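Gundstead Forums > Workshop and Desk Setup > Cable management

Thread: Cables running off the back shelf onto the work table, what would you do?

pgarrido
Posted 9:12 am

I have a white shelf strip running along the back of a big brown work table. The two butt up against each other. All the electrical stuff lives on the white part and the brown part is supposed to stay free for working on.

The problem is that the cables don't stay on their side. They come over the seam and end up on the table, and every time I slide something large toward the back I push it into a loop of cord. I have already pulled one plug halfway out this way and didn't notice until the afternoon.

I would like to fix this without drilling new holes if I can. The white top was ordered from Mulcahy cut to length and I don't want to put a hole in the wrong spot. It already has two round grommets in it. 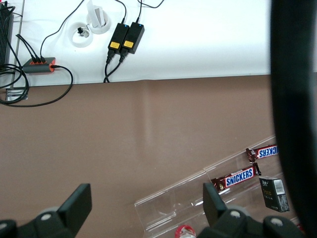
Back left of the table, hub, grommets and the two adapters.

Budget is not a big issue but I don't want to spend 300 dollars on trays. Everything there has to stay plugged in during the day. I can shut it all down after 6 pm.

Pascual Garrido

flatwasher
Posted 9:40 am

Hook and loop straps first. You can get a roll of the stuff and cut it to length. Take each cable that is too long, fold the extra into a flat bundle, strap it in two places, and leave the bundle behind whatever it belongs to. Don't buy anything else until you have done that. Most of the mess on a table like yours is extra length and it has to go someplace.

Don't use zip ties. You will be cutting them off again in a month.

tallow_creek
Posted 9:58 am

I disagree about doing the bundles first. If you bundle before you decide on the route, you'll undo every bundle when you change the route. Decide where each cable goes, then take up the slack.

You have grommets. Why is so much going over the front edge when there are holes to go down through? Is there room underneath?

pgarrido
Posted 10:21 am

There is room underneath. There's a crossbar that runs the whole length and I could hang a tray off it. The grommets are the standard size and a molded plug will go through if I take the cover out. I haven't done it because I would have to unplug things one at a time and label them, and I keep putting it off.

iara.r
Posted 10:35 am

Label them before you touch anything. Masking tape and a pen is fine. Fold the tape over the cable so it makes a flag, and put one flag at each end. If you only label one end you will be under the table with a flashlight wondering which one you're holding.

For the adapters I would leave them on top. People always want to hide power bricks in a tray under the desk and then pile other cables on top of them. They need some air. You also want to be able to see the indicator light without getting on your knees.

Iara Riquelme

flatwasher
Posted 10:44 am

Agree on the adapters staying on top. I would still stick them down with something so they sit square. When they lie loose they turn every time the cord gets tugged.

dovetail_dan
Posted 11:30 am

Going to be the one who says put the whole lot under the table. I did this with a Clandarari tray, the long mesh one, and my bench top has nothing on it now except what I'm working on. Mesh gives you plenty of air. The adapters in mine have been under there since July and they get no warmer than they did on top.

The tray hooks over the crossbar and there are 4 clamps. If your crossbar is a round tube check the clamp size before ordering, mine needed the bigger ones and I had to send the first set back.

iara.r
Posted 11:41 am

A mesh tray is better than a solid one, I'll give you that. I still wouldn't do it on a table where somebody needs to unplug and replug things. He didn't say how often he swaps equipment.

pgarrido
Posted 12:15 pm

A couple of times a week. The hub is the thing I touch the most. The adapters almost never.

tallow_creek
Posted 12:32 pm

Then you have your answer for the hub. It stays on top, close to the seam but not on it, and you stick it down. Two strips of the removable mounting tape will hold it. Turn it so the plugs face the wall and not you.

The adapters can go either way. If they stay on top, turn them so the thick cords come out facing the nearer grommet. Then those cords go down the hole and they're off the table.

pgarrido
Posted 1:05 pm

Turning the adapters is a good idea and I hadn't considered it. I had them pointing at me because that was how they landed when I set them down.

I took another look at it with this in mind. The thick cords from the adapters go straight over the edge of the white part. The cable from the right end of the hub does the same thing and then makes a wide loop back to the left. Those are the ones I will deal with first. The thin ones that go up and away toward the back don't bother me.
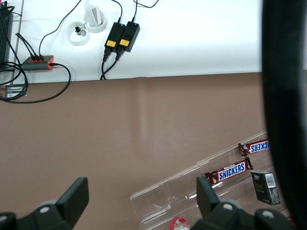
dovetail_dan: Before you reroute anything, measure how far each cord has to travel going down through the hole, along underneath and back up. It's always longer than going over the edge. I came up short on one and had to buy an extension, and then I had an extra connection hanging in the tray.

pgarrido
Posted 1:48 pm

Good point. I'll run a piece of string along the route and measure the string.

flatwasher
Posted 2:10 pm

One cheap thing to add. Get a strip of self-adhesive cable channel, the kind with a lid that snaps on, and run it along the front of the white top right at the seam. Anything that has to travel left to right goes inside it. It also makes a low curb, so if you push something to the back of the table it stops there before it reaches the cords.

tallow_creek
Posted 2:19 pm

I don't like channel on a work surface. The adhesive lets go at the ends, and the lid pops off when there's more than a few cables in it. If you want a curb, use a piece of wood trim and screw it from underneath.

flatwasher
Posted 2:26 pm

He said no drilling.

tallow_creek
Posted 2:31 pm

He said no drilling if he can help it. Clamps would work too. I'm only saying I have pulled up enough of that channel to have an opinion on it.

iara.r
Posted 3:02 pm

The Urnuddale channel holds better than most. Clean the top with rubbing alcohol, let it dry, and press hard along the whole length. Leave it overnight before you put any cable in. When people have trouble with the ends letting go it's usually that they filled it right away.

If I remember right the part number for the wide one is 2544. Check that, the narrow one looks the same in the listing and it's useless for anything with a molded plug.

pgarrido
Posted 6:40 pm

Shut everything down at 6 and got started. I labeled both ends like Iara said, turned the adapters, and fed the thick cords down through the lower grommet. I had to move what was in there over to one side to make room. The cover doesn't go back on flat with that many cords through it, so I left it off for now.

I used 3 straps on the black cables at the left and bundled them up behind the hub. It is bulky but it's off the brown table.

Still to do: tape the hub down, and decide on the channel. I'm going to hold off on the tray and see if I still want one after a few weeks.

dovetail_dan
Posted 6:58 pm

You'll want one. The cords you dropped through the hole are hanging loose down there now and you're going to catch them with your knee.

pgarrido
Posted 7:15 pm

I already have. I put a couple of straps around the crossbar to hold them up until I decide. If anyone knows whether the Clandarari clamps fit a square bar let me know, mine is square.

dovetail_dan
Posted 7:22 pm

They make both kinds. Measure across the flat side and go by that. The size chart is on the second page of the instruction sheet.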